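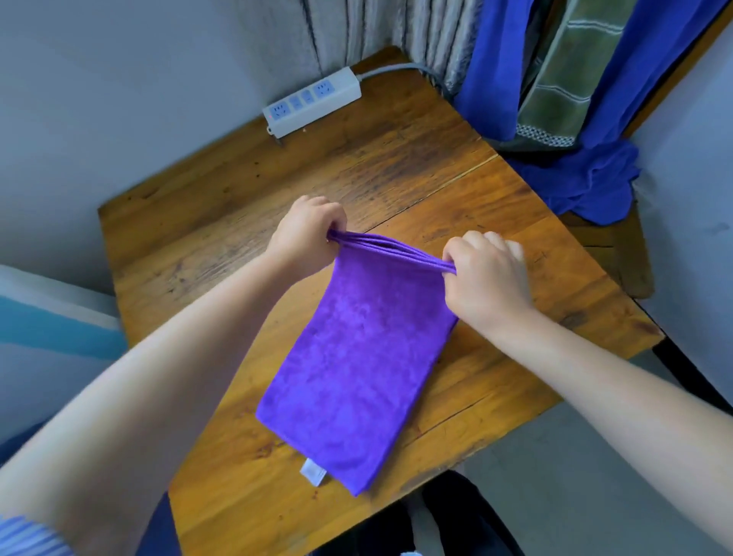 Battery and card checks, second-hand action cams – Friday

Carried over from the August sheet. Two bodies on the bench, both bought used: the Sunlow from the Hovelthorpe counter and the Firneck that Huw Ifans ordered by mail. Receipts are in the folder. The Firneck came without a door gasket, so it stays out of the dip test until the spare arrives.

09:40. Both updated to current firmware. The Sunlow took the update from the card on the first try. The Firneck refused twice, then accepted after the card was reformatted in camera instead of on the laptop. Same card, same file. Add to the intake steps: format in camera first.

10:15. Battery run, Sunlow, original cell. Settings: 1080p, 30 fps, stabilization on, wireless off, screen sleep at one minute. Stopped by itself at 84 minutes. Seller claimed a new cell. The date code is rubbed off and I don't believe the claim, but 84 is usable.

Battery run, Firneck, Gittins third-party cell, same settings. 61 minutes. The meter showed two bars until minute 58 and then dropped straight to empty. Do not trust the meter with this cell. Eirlys Jenkins has an original she can lend for a comparison run.

13:05. Card test. Wrote continuous clips at the highest bit rate until the card reported full. Sunlow: 927 seconds to the first file split, no dropped frames found on playback. Firneck: split earlier, as expected from the smaller chunk size, but there is a gap at each join. Measured 3 frames missing on the first join, 6 on the second. Repeated with a different card and got the same gap at the first join. I take this as the camera, at least on this firmware. Not a reason to return it if it is only used for short clips. It is a reason not to use it for the long rides.

Stills interval mode left on over lunch on the Sunlow, external power. 2284 files, numbering continuous. Clock drift not checked, forgot to set it against the laptop beforehand.

Mounts. The Firneck base plate is a hair wider than the Sunlow's. It fits the Gittins clamp only with the rubber pad taken out, and then it rattles. Thin tape on both cheeks cured the rattle by hand. Not tried on the bike.

Price note for Huw: the counter price included a one-month exchange, the mail order did not. Shipping and the missing gasket bring the Firneck level with the Sunlow. If we buy a third, I would go back to the counter and ask to run it for ten minutes before paying.

Open:
– gasket, then dip test on both
– Firneck run with Eirlys's cell
– repeat interval mode with the clock set
– ask the seller which firmware the Firneck shipped with, in case rolling back is possible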